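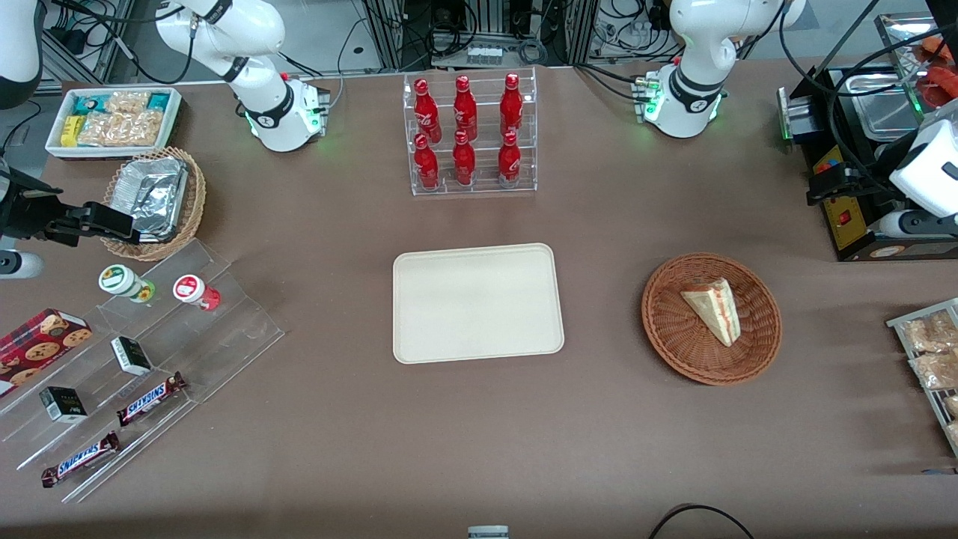
The snack table at Prikeo, tray empty, cokes at the back.

212 shares

TRAY

First order in was a coke and a sandwich. Oratile Mnguni read it off the screen before she remembered she didn't have to. Her hand had already started for the rack.

"Leave it," said Shokri, from behind her.

So she left it. Hands in her apron pockets. Four years at this table, coke, crackers, Snickers, tray, next — and now her job was to stand two steps back and watch the arms. Two of them. White. The day shift called them Jisto, both of them, one name, like twins nobody could be bothered to tell apart.

The left one she trusted. Don't ask why. The right one she watched.

"What do I write down?" she'd asked in October, at the training.

"Anything that goes wrong."

"And if nothing goes wrong?"

"Then you write that."

There was a form. It had a box for time and a box for item and a tiny box for remarks, and she'd filled the tiny box so full the first week that Shokri asked her to please keep it short. She had things to say. The foil gets handled too hard. The cookies should be nearer the front, people buy them with the coke. A man who orders crackers every morning wants them on top so he can grab them and run. Where does that go? There wasnt a box for it.

Pirnonard used to work the other end. They had talked all day, her and Pirnonard, over the wrappers and the ovens, about his knee, his sister, the price of tires. He was upstairs now. Better pay, he said. A chair. He'd come down twice to eat lunch with her and both times he looked at the arms the whole time instead of at her.

The screen blinked. Sandwich.

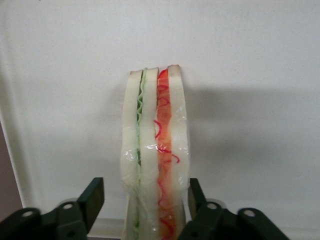
She held her breath, which was stupid. She had wrapped a thousand of these, more, and never held her breath once. You pinch low, where the bread's firm. You don't squeeze the filling. She'd told them that at the training and a kid with a laptop had typed it in, she saw him type it. Pinch low. So that was hers in there, wasn't it? A little bit. Two words of her.

"Looks good," Shokri said.

"Mm."

"You want to write it up?"

She took the pen. Time. Item. In the tiny box she started to write OK and then wrote, as small as she could, he likes them cut side up. Then she she put the cap back on the pen and waited for the next one.

4 comments

deb_k: the lunch part got me. my old coworker is "upstairs" too

Marlow: typo near the end, "she she". good story tho

tinroof: Wanted more Pirnonard!! does he ever come back down

deb_k: @tinroof i dont think he does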